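Boards > Shop Equipment > Buying and Budgeting

Forum Guides Members Search Log in

Budgeting for a wire sorting arm - what am I forgetting?
Posted October 1, 2026 by Nives Lombardi

Hi all! I look after a small harness shop and we've been trying a gripper arm on one boring job, picking cut wires off the table and putting them in bins by color. The trial arm came from Grallus and goes back in February. My boss wants a budget for buying one, and he wants it on a single page (he always does).

So far my list has the arm, the gripper, a stand and a bit of training. I also put in money for spare fingers, after a friend at another shop warned me. What I can't work out is the bins. Right now we use a cheap green plastic rack with six compartments, and I don't know if I should price something nicer or leave it alone.

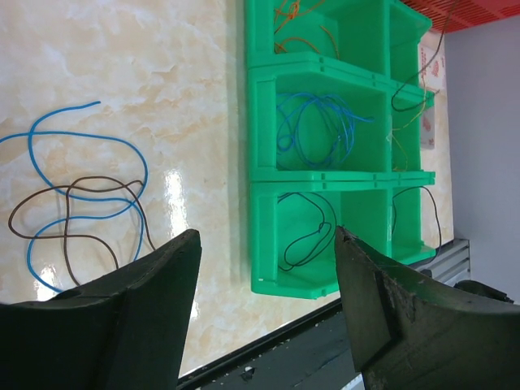

Blue and brown still to go, green rack on the right.

The table is my other worry. It has a shiny marble-look top, and I'm wondering if glare is going to cost me a different camera later on. Has anyone bought for loose wire like this? I'd love to hear what you ended up paying for that wasn't in the quote!

Bogdan Szewczyk
We went through this with an Arnar arm two years ago. Keep the rack. Seriously, buy 5 more of the same one while the store still carries them, because if one cracks and the new one is a little taller you get to teach every position over again (ask me how I know). For the shine, try a matte mat before you price any camera. Ours was leftover drawer liner and it's still there.

I'd move money into two places. First is fingers - yours look pretty scuffed on the side near the rack, so get a price per pair and ask how long delivery takes. Second is somebody's hours. I put down 10 hours for setup and we used 151 by the end of the first year, mostly me, mostly on wires that had looped around each other. Your brown one lying over the blue one is the kind of thing that ate my afternoons. If you can get people to lay them down separately, do that and save yourself the grief.

Also ask Grallus if any of the trial fee comes off the purchase price. Ours did, but only once I asked.

Macarena Salcedo
just get a quote from Dronetti too, even if you don't want theirs. we did and the first guys came down

Loredana Marino
Agree with Bogdan on the mat. One thing I'd add is to check whether the service plan covers the gripper or only the arm - ours was arm only and I found out from the invoice. I'd leave a blank line on that one page for it until they answer you in writing.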